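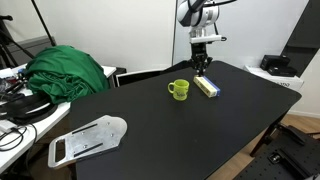
A minha mãe pousou o telefone na mesa da cozinha dela em maio e perguntou-me, com a gravidade de quem anuncia uma partilha, se eu queria o serviço de chá. São 22 peças. Eu bebo chá numa única caneca, e não preciso de mais nenhuma. A boa caneca, para mim, tem de aguentar um mau humor e uma colher deixada lá dentro. Uma como esta verde-lima, com o desenhinho num verde mais escuro à frente, já me servia muito bem: não pede pires, não pede companhia, não pede que se tire o casaco. O serviço pede tudo isso e ainda um móvel.

Disse que sim, claro. Há perguntas de mãe que só têm forma de pergunta.

O serviço veio da avó, que o comprou em prestações a um vendedor que passava na vila de carrinha. A lenda familiar diz que ela pagou durante 33 meses e que só o usou seis vezes. As seis ocasiões são conhecidas e discutidas: dois batizados, um casamento, a visita de um padre que afinal preferia café, o regresso do tio de França e uma sexta que a minha mãe e a minha tia contam de maneiras incompatíveis. Para uma foi o noivado da prima, para a outra foi um velório. Já assisti a essa discussão quatro ou cinco vezes e continuo sem perceber como se confunde uma coisa com a outra, embora, conhecendo o noivo, comece a ter uma ideia.

O transporte foi um capítulo à parte. A minha mãe embrulhou cada peça em jornal, depois em toalhas de rosto, depois pôs tudo em caixas que tinham sido de bananas. Fiz a autoestrada a uma velocidade que me valeu gestos de três camionistas. Nas lombas ouvia-se um tilintar lá atrás e eu pedia desculpa em voz alta à minha avó, que morreu há 15 anos e que em vida nunca aceitou uma desculpa à primeira.

Chegado a casa, descobri o problema que qualquer pessoa sensata teria descoberto antes de carregar o carro: vivo num segundo andar com uma cozinha onde duas pessoas só se cruzam se forem íntimas. Armário livre, zero. Pus as caixas no corredor, «por uns dias». Os dias foram passando. Aprendi a andar de lado. O gato instalou-se na caixa do açucareiro e passou a defendê-la como propriedade sua.

Comecei então a procurar um móvel. Fui a uma loja chamada Zelico, que vende aquilo a que chama «soluções de exposição». Um rapaz muito simpático mostrou-me uma vitrine com luz por dentro. Perguntou-me que coleção queria valorizar. Respondi que era o serviço de chá da minha avó e ele fez a cara que os médicos fazem quando o doente diz que andou a ler coisas. A vitrine custava mais do que o serviço, o que eu já desconfiava, e mais do que o meu sofá, o que me magoou.

Foi o meu vizinho de baixo quem resolveu a questão, sem qualquer intenção de a resolver. Chama-se Saeed Daneshvar e subiu um domingo para me avisar que o meu autoclismo estava a falar sozinho durante a noite. Teve de passar pelo corredor, de lado, e perguntou o que eram as caixas. Contei-lhe. Pediu para ver uma chávena. Desembrulhei a primeira que me veio à mão, uma com um fio dourado já meio comido e umas flores que a minha família sempre tratou por rosas e que são peónias, disse ele, sem margem para recurso.

– E o chá? – perguntou.

Eu tinha chá de saqueta. Nunca vi um homem educado esforçar-se tanto para não dizer nada. Desceu e voltou com uma lata, um punhado de cardamomo e um bule dele, porque, explicou, não confiava num bule que tinha sido usado seis vezes. Bebemos na cozinha, ele sentado, eu encostado ao frigorífico, nas chávenas do padre e do velório. Ele segurava um cubo de açúcar entre os dentes e bebia através dele. Tentei fazer o mesmo e mordi o cubo ao primeiro gole.

O chá era muito bom. A chávena, devo dizer, nem por isso: a asa é feita para os dedos de uma criança ou de uma condessa, e arrefece tudo em dois minutos. Passei a vida inteira a ouvir que aquilo era o que tínhamos de melhor e a verdade é que como chávena vale pouco. Disse-o ao Saeed e ele achou a conversa absurda. Lá em casa dele, o vidro bom partia-se todos os anos e comprava-se outro.

A sétima ocasião ficou, portanto, registada: autoclismo avariado. Liguei à minha mãe a comunicar. Fez-se um silêncio. Depois quis saber se eu tinha lavado à mão. Lavei à mão. Quis saber se tinha usado o bule. Expliquei a questão do bule. Outro silêncio, este mais comprido, e a seguir, numa voz que fingia falar de outra coisa:

– A tua avó também nunca gostou daquele bule. Pingava.

Trinta e três prestações por um bule que pingava. E ninguém abriu a boca em duas gerações.

Desde então, duas chávenas vivem no escorredor e o resto continua nas caixas, só que as caixas subiram para cima do guarda-fatos, onde o gato ainda não descobriu como chegar. Já vamos na décima quarta ou décima quinta ocasião, perdi-lhes a conta, e uma delas foi uma sopa. Há um pires que perdeu uma lasca na borda. Telefonei à minha mãe a confessar e ela disse que não fazia mal, com uma rapidez que me deixou desconfiado. No dia seguinte telefonou ela a perguntar qual era o pires.

O autoclismo, para quem ficou preocupado, continua a falar. O canalizador vem para a semana. Vou oferecer-lhe chá, e se ele preferir café, como o padre, que se arranje com uma caneca.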